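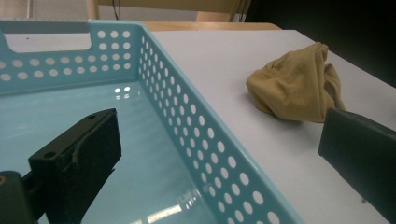
Huiling Zheng reckons the start rule is still too loose. Her note on the last batch was that two people can both follow the sheet and come back with episodes that don't match, and she wants the start position of the cloth and basket written down properly before we collect any more.

June 2021

Went through the Cladesero sheet with that in mind. It says "cloth beside basket" and leaves it there. Changed to: cloth on the table, to the right of the basket, clear of the wall. Crumple it fresh each time. Don't fold it and don't smooth it out between runs.

Basket stays level and doesn't get turned halfway through a set. If it is knocked, finish the run, mark it K in the log and put it back on the marks before the next one.

Fingers must be open before recording starts. I had been starting with them half closed on some runs, and Huiling spotted it in the playback. Those 14 are now tagged – not deleted, she wants to keep them separate.

Also agreed:
- one person per set, initials on every row
- check the finger screws before each set, and again after 37 runs
- stop if anything in the hand tool feels slack, don't tighten it mid-run
- failed grasps stay in, marked F

The last one caused the most argument. Old habit from Holisano was to throw failures away and do them again, so the success rate in that log means very little. I'd rather leave it alone than try to correct it from memory.

Row 2784 has no initials. Need to ask who was on that set.

Still open: how far "clear of the wall" is. Huiling says 4 cm. I think a hand's width is easier to stick to, but she has a point that hands differ. Will try hers on the next set and write down how it goes.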